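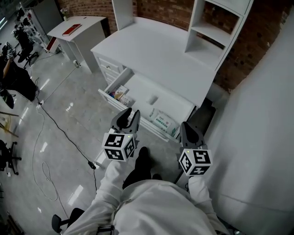
I have been putting off the desk drawer since May. You know the one, the wide one under the desktop where everything goes when you hear someone on the stairs and want the place to look decent. Mine had reached the point where it would only open if you jiggled it and said something rude.

So Friday after lunch I finally had a go at it, and I'm so glad I did!

I should say first that I love this desk. It's white, it has the tall hutch on the right with the cubby shelf, and it has that little column of drawers on the left with the cutest round knob. I bought it secondhand through Dellbridge, and the woman selling it, Dymphna Dolan, threw in a bag of spare shelf pins that I have never needed and refuse to throw away. (They're in one of the small drawers. They're staying there.)

The big drawer is the trouble. It's wide and shallow, with no dividers at all, and every time you pull it open everything slides to the back and piles up. Little boxes, packets, the odds and ends that came with something else. I kept buying things I already owned because I couldn't see them. I found two rolls of the same Stemo labels, both opened, and a receipt for a third.

My system, if you can call it that, is to keep the small packaged stuff toward the left end and the flat packets over on the right, with not much in the middle so I can tell what's what. I tried it the other way around first and it drove me crazy, I kept reaching for the wrong side. Left for boxes, right for packets, and anything that doesn't have a package has to earn its spot.

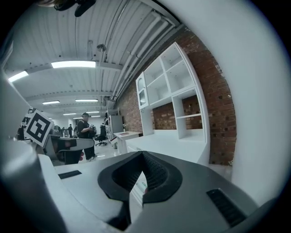
I did look into proper drawer organizers. Mac Giolla makes a nice set with sliding pieces, and I had it in my cart twice, but it's 37 dollars plus shipping and I'd have to measure the drawer – which I have tried, and got a different answer each time. For now I'm using the lids from a couple of old gift boxes. They slide a bit. A dab of poster putty might fix that.

The paper clips were their own adventure. I bought the Tarnard tub of 600 a long while back, thinking I'd be set for life, and I'd swear nearly all of them had worked their way out of the tub and into the corners. If you have a trick for getting paper clips out of a drawer corner without losing a fingernail, please tell me. I ended up bending one clip to fish out the others, and then I couldn't decide whether to keep the bent one. (I kept it.)

Next up is the hutch. I want to leave the cubby mostly open, maybe just a mug of pens and the notebook I'm using that week, because the minute I put one extra thing up there it has friends. I go back and forth on baskets. They look so tidy in other people's houses, but mine turn into the drawer all over again, only taller.

Oh, and a couple of you asked about the small white side table with the flowers. It's just a little thing I've had forever, and I like having a book lying on it even when I'm not reading it. I'll do a separate post about the flowers once I figure out how to keep them going for more than a week.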